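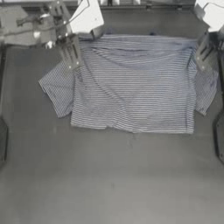 Fig. 1. Two-arm shoulder hold on a striped short-sleeved shirt, gray table. Keep it next to you for sections 2 and 4.

Lecture notes: When the Shirt Fights Back
Faults in two-arm cloth handling
Notes by Hwa-young Kwon. Lab sessions run by Nam-gil Ban.

1. Before we start

You have had several weeks of rigid parts by now. Blocks, brackets, the famous mug. A rigid part has a decent sense of its own shape, and if you know where one corner is you know where the rest of it is. Cloth makes no such promise. A garment can be held perfectly at two points and be up to anything in between.

The case for today is a fault from the Dorbridge folding cell in October. It is a small fault. No one was hurt, nothing caught fire, and the total property loss was one shirt, which belonged to Man-sik Sun and which he has mentioned since. I like it for teaching because every component did what its own manual said it would do, and the result was still a torn seam and an arm in protective stop.

The reading is the Hyun cell manual, chapters on grasp checks and stop behavior. Please read the stop behavior chapter properly. Last year's group read the grasp chapter twice and the other one on the way to the exam.

2. The hold

The cell folds by the shoulder method. Each gripper takes one top corner of the garment, the arms draw the cloth out to a set width, and the body is laid toward the operator side. Then come the sleeves, then the fold over the middle.

Look at Fig. 1 as a controller would, which is to say badly. Two grasp points, roughly level. Distance between them known. Hem nearly straight. By the numbers the controller had, that is a good hold, and it would go on to the next step without a second thought, having not had a first one.

Now look at it as somebody who has ironed a shirt. There is a broad diagonal crease running down from the left gripper toward the center of the body. The shoulder line is puckered where it is pinched. The right sleeve is partly tucked under the plate of the right gripper, while the left one lies well out to the side. The two sides are not going to behave alike when something pulls on them.

The stripes are a gift, by the way. On a plain gray T-shirt half of this would be invisible to you and all of it to the depth camera. Where stripes crowd together, the cloth is bunched or folding. Where they swing around, the cloth has turned. You will be asked to mark up a striped garment in the lab, so practice.

3. What happened at Dorbridge

The cell was running the Bindico fold planner, version as shipped, with Zitel force sensing at both wrists. Mal-soon Kwak was operator. The log covers 821 cycles on the same settings before the fault, all marked good. (Marked good by the cell. We will come back to that.)

Sequence, from the log and from Kwak's notes:

Shoulder hold made on both sides. Grasp check passes, left and right.

Tension step starts. Arms move apart slowly to take up slack.

Left wrist force rises as expected. Right wrist force rises early and unevenly.

The planner reads the uneven force as slack still in the cloth, and widens the hold to remove it.

Right wrist force keeps rising. The right sleeve is trapped between plate and table, so the arm is pulling the shoulder one way while holding the sleeve down with its own hardware.

Right arm reaches the force limit and goes into protective stop. Left arm does not. It has had no complaint from its own wrist and is partway through a move.

Left arm finishes the move. The armhole seam gives way.

Kwak presses the emergency stop. Her note for this line reads, in full, "pressed it."

The gap between the right arm's stop and the left arm's finish was short, and there was very little Kwak could have done inside it. Please do not write "operator should have reacted faster" in your homework. I get several of these every year and they all lose the same marks.

4. Three faults, stacked

4.1 The grasp check checks the wrong thing

The check asks whether there is cloth between the fingers. There was. It does not ask whether there is also cloth under the plate, or which bit of the garment it is. A gripper with a shoulder and a sleeve scores the same as one with a shoulder, and if it could give extra credit it probably would.

Go back to Fig. 1 and the right-hand side. From overhead you can see that the plate covers the top of the sleeve. You cannot tell from that one view how hard the sleeve is being pressed, or whether it would slide free. This matters for your write-ups: say what the view shows, and then say what you would need to measure. Overlap is a warning. It is not proof of a trap.

4.2 The tension rule has one idea

Uneven force means slack, so pull. For slack this works nicely. For a trapped sleeve it is the worst move available. The planner has one explanation for uneven force and one remedy, and it applied the remedy with some conviction.

The fix tried afterward was a small one. If force rises on one side before the expected width is reached, both arms back off, the affected gripper lifts clear of the table, and the hold is checked again from the camera. It costs time on every suspicious hold. Production people dislike it for that reason, and I would invite them to buy the next shirt.

4.3 The arms stopped separately

This is the one to care about. The other two faults ruin laundry. This one would be just as present if the thing between the arms were somebody's forearm.

Each arm had its own protective stop and each was set up correctly as a single arm. Joined by a garment, they were one machine with two opinions. A stop on either arm has to be a stop on both, and the link has to sit in the safety controller, below the planner. Soo-ah Min, who did the review, found the link in the wiring drawing and in the acceptance checklist. She did not find it in the cabinet. The checklist item had been ticked.

A side point, often missed: after a linked stop the cloth is still under tension. Do not reach in and free the sleeve by hand. Release force through the pendant first, open one gripper, then the other. The Hyun manual gives the order.

5. About those 821 good cycles

"Good" in the log means the final outline fell inside a rectangle. Min went through a sample of 99 saved end-of-cycle pictures and found 27 with a sleeve folded wrong underneath, all scored as passes. From above, a folded shirt with a terrible secret looks much like any other folded shirt.

So the cell had been making poor holds for a while, and most of them slipped free before anything tore. A long run of passes told the team that the outline check was easy to pass. It told them very little about the hold.

For the exam: know the difference between a fault that has not occurred and a fault that has not been recorded. There will be something on this. There is always something on this.

6. Lab session

Ban will run the bench at reduced speed with the linked stop enabled and tested in front of you. If you do not see it tested, ask. If he sighs, ask again.

Stand behind the marked line while either arm is powered. Tie back hair, no lanyards, no scarves. Yes, it is cold in there.

Each pair gets one garment. You will make a shoulder hold, stop before the tension step, and decide whether to go on. Write down your decision before you run it, in pen. Then run it.

Bring your own shirt if you like, though see section 1.

7. Homework, due 8th November

a. Copy the outline of the shirt in Fig. 1 by hand and mark every place where you would not trust the hold. One sentence each on why.

b. Write a grasp check that would flag the right side of Fig. 1 without also rejecting every wrinkled shirt on earth. Pseudocode is fine. State what it would miss.

c. Draw the stop chain for two arms, showing where the link belongs. Then write the test you would perform to confirm that it is there. "Look at checklist" is not a test.

d. Optional, no credit: the planner's log message at the moment the seam tore was "tension nominal." Suggest a better one. Keep it clean, Kwak reads these.

Hand in on paper at the lab office. Files sent by email will be treated as slack.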